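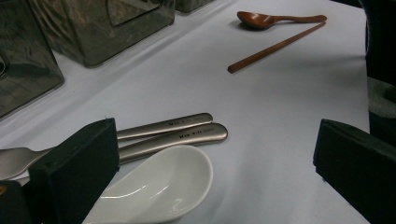
Consolacion Pascual asked last week whether the Serdale supper club would last past the grant, and I think it will! We fed 42 people on Mon 30 April, up from 12 at the first supper, and I ran out of rice (my fault, I'd shopped for the old number). The Tivley money has covered the hall and most of the groceries, with 200 dollars left over. I'd like to put that toward a second burner — the old one takes forever. Galang still gives us vegetables at cost. I'll send the September dates once the hall confirms them.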